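网格拉链袋、倒挂的酒杯，还有一块总在桌上的抹布：和 Ásdís 聊收纳

2020年2月

跟 Ásdís Sveinbjörnsson 约采访约了三次才约成。第一次她感冒，第二次我记错了地方，跑到 Pirkis 的老门面去了（早搬了，现在是家修鞋铺，老板人很好，还给我指了路）。第三次总算坐下来，她给我倒茶，找杯垫找了半天没找到，最后垫了张旧信封。

“你别写进去啊，”她说，“一个教人收东西的，找不到杯垫。”

我说我肯定要写的。她笑得茶都洒了。

Ásdís 在 Pirkis 做收纳课做了八年，来上课的人五花八门，有刚搬家的，有家里老人去世要整理遗物的，也有纯粹觉得桌子太乱来散散心的。她的搭档 Vilgot Wikström 管材料和采购，话少，坐在旁边剪标签，隔一阵子插一句，插得都挺要命。

我本来准备了一堆大问题，什么收纳和生活态度之类的，结果她一上来就跟我讲拉链袋，一讲就是四十分钟，我那张提纲基本没用上。

她说的是那种网格面料的文件拉链袋，文具店里都有，半透不透的，颜色很多。“我以前看不上这个，”她说，“觉得是小学生装卷子的。我那时候迷硬壳文件盒，买了一大排，Zeten 的，很贵，摆出来特别气派。后来发现什么呢？我把东西放进去就再也没拿出来过。盒子太像样了，你会觉得里面的事情已经办完了。”

后来换成拉链袋，是因为她妈妈。老太太有一抽屉票据，Ásdís 帮着理，一共 800 张，从买锅的收据到几十年前的牙科账单。“硬壳盒子装不下，也不好翻。我手边正好有几个网格袋，就先塞进去了，想着过渡一下。过渡到现在。”

我问她怎么分颜色，是不是有一套体系。问完我就后悔了，因为她眼睛亮了。

粉的放正在办的事，她说，粉色扎眼，放在桌上你躲不过去。浅蓝的放家里的，说明书啊保修卡啊。黄的放要寄出去、要交给别人的东西。灰白的放“不知道该不该扔的”，这一类永远最厚。“我上课的时候让大家先把灰白的装满，不许纠结。纠结的都进灰白。学员特别高兴，一下子手就快了。”

“然后呢？”我问。

“然后回家就不管了，”Vilgot 说，头也没抬。

Ásdís 瞪他一眼，不过也承认，大部分人的灰白袋子确实会放很久。她自己一月份才清了一个，里面有一张电影票，两份过期的保险，还有一把不知道开哪儿的钥匙。钥匙她又放回去了。

我说我家也有这么一把钥匙，我们俩为这个聊了好一会儿（这段我录音里足足有八分钟，就不放出来了，全是关于钥匙的）。

说回袋子。她有几个很细的讲究，我觉得挺实用，记了下来。

一个是摞的方向。同一种颜色摞一摞，拉链都朝自己这边，拉头都在同一个角上。“你手伸过去不用看。很多人摞得整整齐齐，可是拉链有的朝里有的朝外，每次都得转一圈，转着转着就烦了，一烦就往最上面一扔。”

另一个是别装太满。网格料子软，装满了就鼓，鼓了就滑，一摞东西会慢慢往旁边溜。她的标准是放平以后手掌压得下去。我回家试了，我那些没有一个压得下去的。

还有就是拉头上的小绳。她喜欢留着，Vilgot 主张全剪了，说钩东西。他们为这个吵过。“他有一阵子偷偷剪，”Ásdís 说，“我一打开柜子，一排光秃秃的。”Vilgot 说那是 Tovach 那批，绳子质量不行，本来就要掉。Ásdís 说没掉，是你剪的。我看这事还没完。

聊到这里我问了一个我自己一直想问的问题：为什么收纳课的桌面上总要摆几样跟文件八竿子打不着的东西？我去年旁听过一次她的课，文件旁边就放着杯子和碗，我当时以为是谁喝完水没收。

她说是故意放的。“谁家的桌子上只有文件呢？你在家理东西，旁边肯定有个喝水的杯子，有个小碗，里头是橘子皮或者回形针。你要是先把桌子清得干干净净再理文件，那是另外一门功夫，大多数人光清桌子就累了，文件一张没动。”所以她让人学着绕开这些东西干活，高的、怕碰的往后放，喝水的杯子放在不常用的那只手那边，中间留出一块能摊开一个袋子的地方。就这一块，别的先不管。

我问她自己最舍不得收起来的是什么。她想了想，说是酒杯架。

那种架子我外婆家也有一个！金属的，做成一棵树的样子，枝子卷来卷去，杯子脚朝上倒着挂。说真的我一直觉得有点土，没敢说。结果她自己说了：“土吧？土得要命。可是你想想，杯子放柜子里，口朝上落灰，口朝下又闷着，还占一整层。挂起来，你要用就取，洗了就挂回去，占的地方就一个底座那么大。”她是在 Abreu 的清仓摊上买到她那一个的，花了 200 克朗，跟摊主砍价砍了半天，摊主一分没让，她还是买了。

“她砍价的时候我在车里等着，”Vilgot 说，“冷。”

她提醒说，树形架子挂杯子要两边差不多重，只挂一只的话没关系，挂到三四只就得左右轮着来。还有，要买底座沉一点的。底座轻的碰一下就晃，她摔过两只杯子才学乖。

再就是布。她桌上常年有一块深色的布，擦桌子、垫东西、包易碎的，什么都干。她不叠。我以为我听错了，一个收纳老师，抹布不叠？

“不叠，”她很坚决，“叠好的布你舍不得用。团在那儿，顺手就抓起来了。我学员里有一位，把抹布卷成一个一个小卷，放在抽屉里特别好看，桌子上一层灰。”

我太喜欢这个回答了，当场就把我包里那块眼镜布给解放了。

墙上的部分归 Vilgot 管，聊到这里他终于放下了剪刀。他的看法是，钩子比格子好用，格子你得对准了放，钩子一搭就行。他喜欢在墙上横着装一根铝的横杆，上面挂几种不一样的钩子：双头的、单个的、带夹子的。“不要全买一样的，”他说，“东西不一样，钩子怎么能一样。”包挂大的，钥匙圈挂窄的，便条用夹子夹。他见过有人买了 200 个一模一样的小圆钩，因为打折，最后全在一个鞋盒里。

“是谁？”我问。

他看了 Ásdís 一眼。

“那会儿年轻，”Ásdís 说。

铁丝网篮他们俩倒是意见一致，都喜欢挂在侧面墙上，平时空着。空着是有用的，Ásdís 强调了两遍。临时来的信啊、邻居还回来的东西啊、吃完饭要带出门的什么，先往里一丢，晚上拿走，第二天又是空的。她说判断一个家理得怎么样，她不看柜子，就看有没有一个地方是空着等东西来的。我问篮子歪了要不要扶正，她说你要是闲着你就扶。

后来又说起颜色。有人写信给她，说家里老人分不清浅蓝和灰，袋子老放错，问怎么办。她回信说换拉链颜色深的那种，袋身浅一点没事，拉链边是绿的、蓝的、红的，一眼就看出来，摞起来的时候露在外面的本来也就是那一条边。我觉得这条可以单独发出来，真的，我妈就老把水电单子塞到菜谱里去。

中间她接了个电话，我和 Vilgot 单独坐了一会儿。我没话找话，问他自己家里乱不乱。他想了很久，说：“我家有一个房间你不能看。”然后又开始剪标签了。我追问是什么房间，他说是书房。Ásdís 回来以后我告诉她，她说那间她也没看过，认识这么多年了，门一直关着。

我问她接下来课上打算加点什么，她说想试试让大家在同一张桌子上，把软的和硬的、会倒的和不会倒的混着理。拉链袋是软的，布是软的，杯子是脆的，架子头重脚轻，这几样搁一块儿，手上的轻重就得一直换。她觉得这个比教人怎么贴标签有意思多了。

“标签也有用，”Vilgot 说。

“标签当然有用，”她说，“你剪了一下午了。”

走之前我跟她要了一个粉色的袋子（其实是厚着脸皮要的），她挑了一个，抹平了递给我，说先把手头最烦的那件事放进去，别的都别放。我放的是牙医的预约单和一份没填完的表。
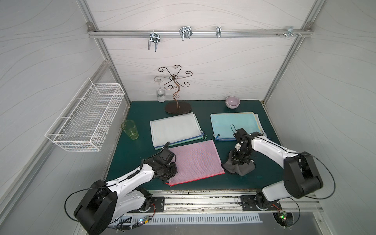 杯垫后来也找到了，在一个灰白袋子里，和一沓旧贺卡夹在一起。Ásdís 发消息告诉我的，还叮嘱说这句可以写。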